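Spring work in the community kitchen, and a word about descaling

Dear members,

In Okalbridge the water is hard. Everybody who has boiled a kettle here knows the white layer that comes on the bottom after two weeks. When I moved to this town I thought my kettle was broken, and I bought a new one. The new one became white also. Since then I have learned a lot about limescale, and the editors of this newsletter asked me to write down what we do in the kitchen on Barndale Street, so that you can do the same at home.

First, the kettles. We fill them half with water and half with plain white vinegar, bring them almost to the boil, switch off and leave them for 40 minutes. After this we pour everything away and boil fresh water two times before somebody makes tea. Citric acid is also good and it smells less. One spoon for a liter is enough. Please do not use both in the same kettle on the same day, it is only a waste.

The coffee machine is a different matter. It is a Bergmann, quite old, and the seals inside do not like vinegar. For this machine we buy the descaling powder from Mavia, the shop next to the post office. The packet is for one treatment. The counter inside the machine stood at 951 cups when we cleaned it in March, and the light had been blinking for a long time before. I would ask the people who use the machine in the morning to write a note in the kitchen book when the light comes on.

Taps need more patience. The vinegar runs off them, so we wrap a wet cloth around the tap, fix it with a rubber band and go away for an hour. The small sieve at the end of the tap can be unscrewed by hand in most cases. Put it in a cup of vinegar overnight. You will be surprised how strong the water comes after.

One warning — natural stone and acid are not friends. Marble gets dull spots from vinegar or lemon, and these spots do not wash out. If you are not sure what your worktop is made of, keep the acid in the sink and wipe every drop at once with clean water. For daily cleaning, warm water with a little dish soap is enough for nearly every surface, and a dry cloth at the end so that the hard water leaves no marks.

Spare citric acid is in the cupboard under the sink. Please close the bag well, it becomes one big lump if the air is damp.

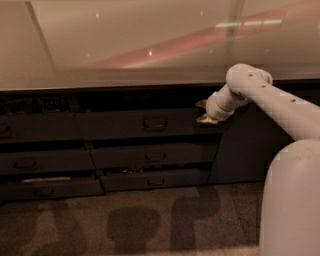

How often should I descale a kettle that I use every day?

Every two or three weeks with our water, or sooner if you see white flakes in your cup.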